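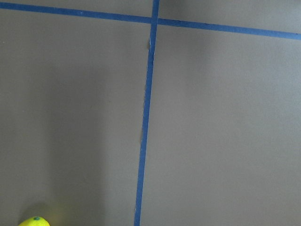
Home | Issues | Student Papers | Authors | Search

3. Task Setup and Data Collection

3.1 Course context

The work reported in this paper was done in a one-term project course on robot manipulation. Students worked in teams, and each team chose a household task that could be set up on a tabletop and repeated many times. Our team chose a lemonade station. The full task has several parts, including moving a lemon between marked regions, placing a slice, and moving ice from a bowl to a cup. This section covers the table layout and the way demonstrations were recorded. Training is covered in Section 4.

The arm was run by a person using the Tamura hand controller, which the course provides to all teams. Video from the small wrist camera was saved together with joint positions and the opening of the gripper. The recording software, Holta, was written by an earlier group of students and changed by us in two ways. We added a key for marking a failed attempt, and we stored the name of the operator with each episode.

3.2 Table layout

The table was divided into regions with strips of blue tape. The tape had two uses. It told the person resetting the table where each object should go, and it gave the wrist camera a strong line to see when no object was close. In early trials without tape, the operator often lost track of position when the arm was over a bare part of the table. The learned policy had the same trouble.

The strips were laid by hand and are not perfectly straight. We did not correct this. A policy that depends on exact tape angles would be of little use after the tape is replaced, and we replaced parts of it in October when the edges began to lift.

Objects were placed inside a region but not at a fixed point. Before each episode the person resetting the table chose a new position and, for the lemon, a new direction for the stem end. Shadows on the table changed with the position of the arm and were left in the recordings.

3.3 Objects

The ice is represented by clear cubes, heaped in a round pink bowl as shown in Figure 2. Clear objects are hard for a camera because much of what it sees is whatever lies behind them. The cubes in our bowl take on a faint tint from the pink, and their edges are easier to find than their faces. We kept them for this reason, although a set of painted blocks would have given a higher success rate.

The cutting board and the lemon slice were left on the table during the ice episodes so that the policy would learn to ignore them.

3.4 Episodes

We recorded 900 episodes. Of these, 779 were kept after review. The rest were dropped for a failed grasp, an object outside its region at the start, or a gap in the saved video. The ice part of the task accounts for 241 of the kept episodes. Tsutomu Tsuji reviewed all recordings so that the same standard was applied throughout.

A further 200 episodes were recorded with a second operator and held back for the tests in Section 5.

Figure 2. Bowl of clear cubes on the taped table, from the wrist camera. 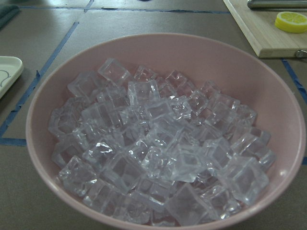

3.5 Reset procedure

Between ice episodes the cubes were returned to the bowl by hand and heaped toward the middle. The heap was never built the same way on purpose. If a cube fell outside the bowl's region during an episode, the operator let the episode finish and marked it as failed.

Related items

Grindine: A Low-Cost Gripper for Classroom Use
Student Notes on Grasping Clear Objects
Mudier Table Tasks: Rules for Student Teams
Sharing One Arm Among Several Project Groups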